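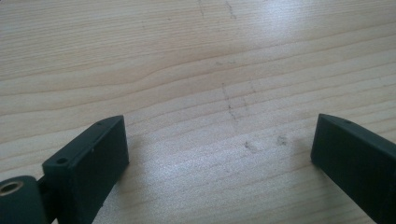 Fig. 4. Tabletop grain, with glare on the upper right side.

Section 3: Getting the top ready and keeping it nice

Okay, so your Funduvine table is standing on its own legs now (well done!), and we can get to my favorite bit. I'm Yichen Jia, I wrote most of this guide, and I have oiled, wiped, scratched and re-oiled more of these tops than I can remember.

Have a look at your grain before you do anything else. Yours won't match Fig. 4 and it shouldn't. Some tops have a wavy band where the stripes bunch up and spread out again, some are nearly straight all the way along. Cream, beige, a bit of honey - all normal, please don't send it back for that.

1. Peel off the protective film slowly, starting at a corner. Keep it low and flat as you pull.

2. Wipe the whole top with a soft, barely damp cloth. Go along the grain, then dry it right away with a second cloth.

3. Check the finish against the light. Crouch down so the window reflects off the surface and move your head from side to side. Glare hides the grain but it's great for showing up dust, film glue and tiny scratches. Then check again from the other end, where the light falls differently.

4. Glue spots? Rub them with your thumb first. If that doesn't do it, use a drop of dish soap in warm water and repeat step 2.

5. Leave the top bare overnight. I know, I know, you want to put your stuff on it!

CAUTION: No scouring pads, no bleach, no window spray. I tried window spray on my own table in May and I'm still looking at the cloudy patch.

Note: If you ever need to touch up a worn spot, use 300 grit paper or finer, very lightly and only with the grain. Wipe off every bit of dust before you put on the Plikov finish, and let it dry flat. Two thin coats look much better than a thick one.

6. Stick the felt pads from bag 362 under your lamp, your monitor stand and anything else with hard feet.

If the top arrived with a dent or a lifted edge, stop at step 1, leave the rest of the film on and write to us with order code 1322 in the subject line.

Text last changed 2022-08-17. The leaf extension is in Section 4.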